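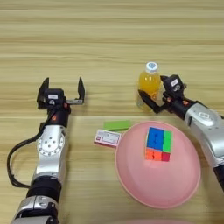
Zular 12 Stabilized Camera Unit for Small Unmanned Aircraft

Manufacturer: Flirevia
Order number: ZU-556
Availability: export license required, see the section Export and End User

Product overview

Zular 12 is a day and night camera unit for small fixed-wing and rotary unmanned aircraft. It is made for observation of borders, ceasefire lines, coast and forest areas, where the aircraft stays in the air for long time and the operator must recognize a vehicle or a person before the aircraft is heard from the ground.

The unit has one color camera, one thermal camera and one laser rangefinder in the same closed ball. All three look in the same direction, and the alignment is set at the factory. The customer does not need to align them again after mounting, but we ask to check it after every hard landing. The procedure is in the service manual, chapter 3.

The previous model, Zular 2, is not produced anymore. Spare parts for it are still supplied, please see at the end of this page.

What is new compared with Zular 2

The motor drivers were moved from the outside box into the neck of the unit. One box less must be placed inside the aircraft, and the cable between the box and the ball, which was the most frequent reason for repair, does not exist now.

The thermal camera is uncooled, same as before, but the lens is changed for a brighter one. In humid weather the picture has better contrast between a warm engine and warm ground. Customers who fly in the evening, when the ground is giving back its heat, have asked for this many times.

The recording is made inside the unit. When the radio link is lost or is jammed, the video continues to be written on the internal memory and can be read after landing. Each recorded file carries the serial number of the unit, the time and the position, if position is given by the aircraft. These data can not be switched off by the operator. Some users do not like it, but for investigation of ceasefire violations it is requested by almost every mission we have spoken with.

Serial numbers and marking

Every Zular 12 has the serial number in more than one place: on the outside plate, on the frame under the cover, and on the main board. The month of production is written in open text and not as a code. We decided for this after the discussions in the industry about components which were found in wreckage and could not be followed to a buyer. If a plate is damaged or removed, the unit can still be identified from the board.

If you find a Zular unit, or a part of it, in a place where it should not be, please write to the compliance office with a photograph of the marking. The contact person is Anisa Sumampouw. She will answer also to journalists and to field researchers, but she can not give the name of a customer without permission from the licensing authority.

Please do not open a found unit and do not connect it to power. It can have been attached to an aircraft with other load, and this must be checked by trained ordnance people first.

Mounting

The unit hangs under the nose or under the middle of the body, on a damped ring. The ring is delivered together with the unit. For aircraft with a pusher propeller we recommend the nose position. For multirotor aircraft the middle position is better, and the landing legs must be long enough so that the ball does not touch grass.

The screws on the ring have Phillips heads for the cover and hexagon heads for the parts which carry load. Please do not exchange them with each other. A torque table is printed inside the lid of the transport case.

Connection to the aircraft is by one connector for power, control and video. Wenjie Fu from our integration group prepared wiring sheets for the common autopilots, they can be requested by e-mail with the order number. If your autopilot is not in the list, send us the interface document and we will say if it is possible. Usually we answer in 3 working days.

Ground software

The video is shown in Simum, which is delivered with the unit on a memory stick. Simum runs on an ordinary laptop and does not need internet. It has a map window, a video window and a list of marked targets of observation. Two operators can be connected at the same time, one who moves the camera and one who only watches and writes notes.

The menu language can be changed. The last translation was checked by Tâm Lý. If you see a wrong word in your language, please tell us, because a wrong word in a menu can make an operator slow.

Updates are signed. An update which is not signed by Flirevia will not be accepted by the unit. Before the update, copy your recordings to another disk.

Use in cold weather

Zular 12 has a small heater behind the front window. It starts by itself. When the unit was stored in a cold vehicle, give power to it 12 minutes before the flight, otherwise the first pictures can be foggy. Do not scratch ice from the window with metal or with a plastic card. Siiri Koivisto, our test pilot in winter trials in March, used a soft cloth and patience, and this is also our official instruction.

Storage

Store the unit in its case, with the window cover on and with the ball in the parked position. The drying bag in the case must be changed when its color spot becomes pink. If the unit is stored longer than one season, connect it to power for a short time and let all axes move to the end positions and back.

What is in the case

Camera unit Zular 12
Damped mounting ring with screws
Connector cable
Window cover
Cleaning cloth
Memory stick with Simum
Printed quick guide
Calibration sheet with the serial number

The radio link, the antenna and the laptop are not included.

Export and end user

Zular 12 is a controlled product. We sell only to government bodies, to international observation missions and to companies which work for them under contract. Before the offer we need a signed end user statement, with the name of the place where the unit will be kept. Resale to another country is not allowed without new license, also when the unit is mounted in a complete aircraft and also when the unit is broken.

Our order desk checks each statement and may ask for more papers. Please do not take it personally. When the situation in a country is changed after the order, the delivery can be stopped, and in this case the payment is returned.

Flirevia does not offer Zular 12 with laser designation, and there is no hidden version with this function. The rangefinder measures distance only.

Service and training

Warranty is 2 years from the delivery. Repair is made at the factory, the ball should not be opened in the field. Training for operators takes 3 days and is held at our site or at the customer. Questions about training dates go to Santosh Vashisht.

Spare parts for Zular 2: window cover, damped ring, outside cable, driver box. Driver boxes are available as long as we have stock.

Page updated October 8, 2024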